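Findier Festival Pass: a screening platform reviewed from the couch
By Abla Mansour
April 10, 2022

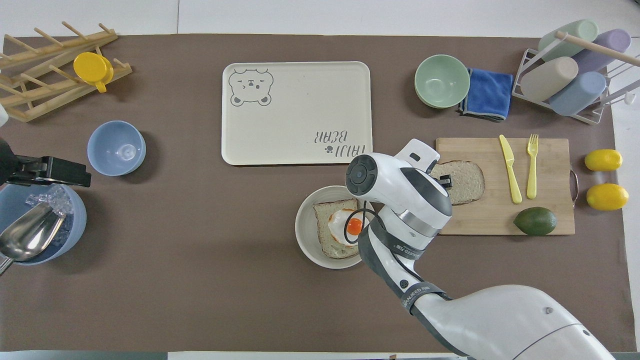
Film festivals used to involve a folding chair and a stranger's coat in your lap. For the Cernine Short Film Festival I had a laptop, a login and a platform called Findier, which the organizers picked to stream all 24 titles to people who couldn't make the trip. I laid in supplies as if for a siege. A big blue bowl of ice cubes with a metal scoop in it will get you through most documentaries, and a tray that says MILK BEAR, with a winking bear on it, helps with the rest.

The good news first. Picture quality is excellent. "Zasunus," a slow black-and-white piece about a ferry pilot, looked better on my screen than most things do at my local theater, where the bulb has been dying since I moved here. Subtitles can be made larger, and they stay larger when you go on to the next film.

Finding the next film is another matter. Search works by exact title only. I typed "Sayegh," hoping for the family drama everyone in the chat was crying over, and got nothing. The full title is "The Sayegh House," and Findier wanted the "The." There is a browse page, sorted by an order known only to the browse page.

Then there's the clock. Once you press play you have 4 hours to finish, and that includes shorts that run nine minutes. It also includes the evening I pressed play, took a phone call from my sister and came back to a gray box thanking me for watching.

The live chat holds 1,000 people. On opening night the counter said 1,938 were watching, so the other 938 of us sat outside and read a message about high demand. I got in for the closing Q&A, where the director's microphone was off for the first two questions. She answered them with great feeling.

Voting is one click and can't be undone. Ask me how I know. Congratulations to the film about the beekeeper.

Three stars out of five. The festival says it will use Findier again for its student program in May, and I'll probably sign up. I've learned to type the "The."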